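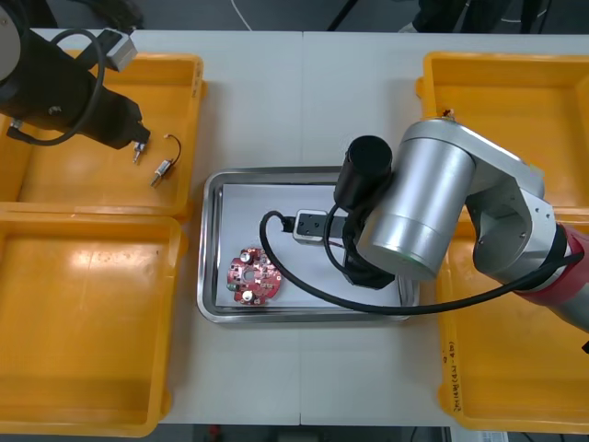

The equipment manager at Randura has bought robot arms twice in her career, and she says the first time went badly. Her company repairs and refurbishes small electric devices for other manufacturers, and most of its income comes from jobs that change every few months. We spoke with her on 5 October 2021 about what she has learned about spending money on automation in a shop of that size. She asked that we leave her name out and stick to the numbers she could share.

The first purchase was a single arm from a supplier she prefers not to identify. The quote covered the arm, the controller and two days of training. "It didn't cover the gripper fingers, the mounting plate, the cables or the table," she said. "We paid for all of that out of the maintenance budget, and by April the maintenance budget was gone."

For the two-arm bench she started with a list of everything that would have to be bought or made before one part could be moved. The list ran to 155 lines. Some of them were a single bag of bolts. She sent it to two integrators, Drutance and Hegazy, and asked both to mark each line as included, optional or not supplied. Hegazy returned it in a week. Drutance took longer but gave a price for every line, and got the order.

"I could put that one next to my own list and check it," she said. "The other one was cheaper on the first page and I couldn't tell you what it was on the last page."

The task is sorting. Small electronic parts are moved between a steel tray in the middle of the bench and yellow plastic bins on either side. The parts include round circuit boards, little motors and short wire harnesses. She said the boards were easy to plan for and the wires were not.

"A board has an edge. You can write down how wide it is and buy a gripper for it. A harness lies a different way every time you put it down. If I were doing the budget again I would split the parts into stiff and floppy, and put most of the engineering hours on floppy."
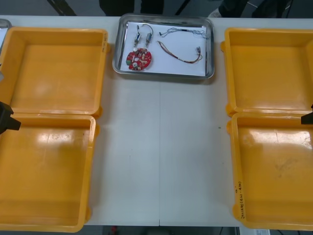 Parts in the paper-lined center tray, with the four yellow bins empty on both sides.

She is careful about where she spends on the bench itself. The bins are plain plastic and labeled by hand with a marker. The supplier offered machined fixtures for each part type, and she turned them down for the first year. Her allowance for bins, trays and paper is $2,000, and she expects to come in under it.

"If a bin cracks I want to replace it the same day," she said. "I don't want to send a drawing to somebody and wait 8 weeks."

Cables were another matter. On her first arm, the cable to the gripper sensor was the part that failed most often, and each failure stopped work until a new one came. She now orders spare cables with the arm and counts them as part of the purchase price. She does the same with gripper fingertips.

Floor space is easy to get wrong, in her view. A two-arm bench needs room for people to stand on the far side, and room underneath for power supplies and whatever else ends up there. Her first drawing had the table against a wall. Brimlow, the firm that does the electrical work in the building, pointed out that there would be no way to reach the back of it - a free comment that she says saved her a second visit from the electricians.

She did not want to give a payback date. The agreement with Drutance includes a 90 day period in which either arm can be exchanged, and she wrote her own checks into the calendar for that period: which parts get picked, which ones have to be placed by hand, and how many hours her staff spend standing next to the bench. The last figure is the one her director asks for.

Asked what she would tell another small shop with money for one arm, she said to hold back part of it. "Buy the arm and keep something for the things you find out afterward. We spent every dollar on day one and then couldn't afford a table."

Her next request is for a second steel tray and more training hours. It goes in with next year's budget.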